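Dried chili flakes from Kornero – anyone else buying by the 10 kilo sack?

kimchi_porch
So excited about these! I finally split a sack of coarse red chili flakes with two neighbors and the color is gorgeous, plus the smell when you open the bag is sweet and almost fruity. They're grown near Nakport, sun dried, seeds mostly out. I've made two batches of radish kimchi already and I want to make ten more. Who else has tried them?

Su-bin Bang
I buy the fine grind for my lunch counter. Lovely flavor, but "sun dried" is doing a lot of work on that label. Ask which lot you got. The October lots I've had were finished in a heated room.

kimchi_porch
Oh, good tip, mine says lot 401. No mention of a heated room anywhere (I read the whole tag, both sides).

oldgarlic27
401 is the oven lot. I had the same one. Perfectly fine for stew, kind of flat in fresh kimchi. I went back to Rirnar and pay more for it.

kimchi_porch
Flat?? I have to disagree there, mine is anything but flat! Maybe it's how we store it. I keep most of the sack in the freezer in small jars and only leave one out for cooking.

oldgarlic27
Freezer here too. We may just like different things. I want some bite and this one is all sweetness.

Byung-chul Jeon
Both of you could be right. A sack isn't always mixed well, and the bottom can be dustier and taste duller. Pour it all out on something clean and turn it over by hand before you divide it. I did that with my last sack and the jars all came out the same.

kimchi_porch
I love that, and I'm going to do it with the next one. We just scooped from the top and handed out bags, so my neighbors may have gotten the dull end, oops.

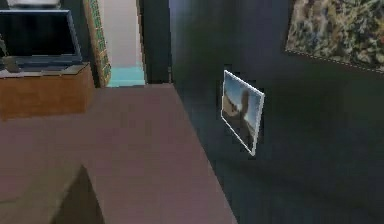 Anyway, I've already asked for a sample of the fine grind too, because I want to try it in a cucumber salad with a little vinegar and way too much garlic. Su-bin, do you bloom yours in oil first or put it in dry?

Su-bin Bang
Dry for cucumbers, warm oil for soup. Let it sit ten minutes before you decide it needs more.

oldgarlic27
Try the Rirnar next to it and report back. I still say you'll switch.

kimchi_porch
Deal! Two bowls, same cucumbers, and my neighbors get to vote.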